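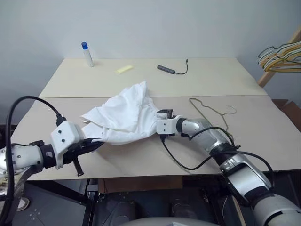 Gourlay Appliances, store meeting, 13th May

I'm typing these up because Craig lost at rock, paper, scissors last time and says it's my turn (it is). In the room were Craig Hepburn, Alistair MacAulay, Archie Mackay and me, Jeanie Ogilvie. Gøran Rønning joined by phone from the Flusthorpe store and dropped off twice, so if I've got him wrong, sorry Gøran!

February minutes: fine, apart from Archie wanting it noted that he did not agree to work the whole holiday weekend. Noted.

Dishwashers. We went straight to the Fultora slimline. Alistair has had 6 of them come back with the same complaint, the lower rack jumping off its rollers when it's loaded with plates. Fultora's rep told him to send the racks in and keep the machines, but then the customer has no rack for two weeks and guess who they call. Me, mostly. Craig is going to ask for loose racks up front so we can just swap them at the door. Until he hears back, we don't put the slimline in the flyer.

Washer price. The Zokitham front loader is at $1,297 and Gøran says the big store across from him is well under that. We went back and forth on this for ages. Archie wants to match it, Craig wants to keep the price and throw in hoses and haul-away, and I said people ask me about haul-away before they ask about spin speed, so I'm with Craig. We're trying it his way through the end of the month, both stores. Gøran wasn't thrilled but said okay.

Flyer. We're printing 3,000 again. Alistair asked if the phone number could be bigger, and yes, please, I've been saying so since the one with the snowman. Archie has the proof and needs changes by email, not on sticky notes on his monitor.

Delivery van. The lift gate is slow going up with anything heavier than a range. Alistair will book it in. Craig asked what we do for fridges while it's in the shop and we decided to borrow the Flusthorpe van, if Gøran can spare it in the morning (his line had gone by this point, so I need to ask him).

To do
Craig: call Fultora about racks
Archie: flyer changes, new price cards for the washer with the haul-away on them
Alistair: lift gate
Me: ask Gøran about the van, order more warranty folders

Any other business: Archie would like the break room microwave replaced, given what we sell for a living. Craig said he'd look at the scratch-and-dent stock.

Next meeting is at Flusthorpe and Gøran's taking the minutes.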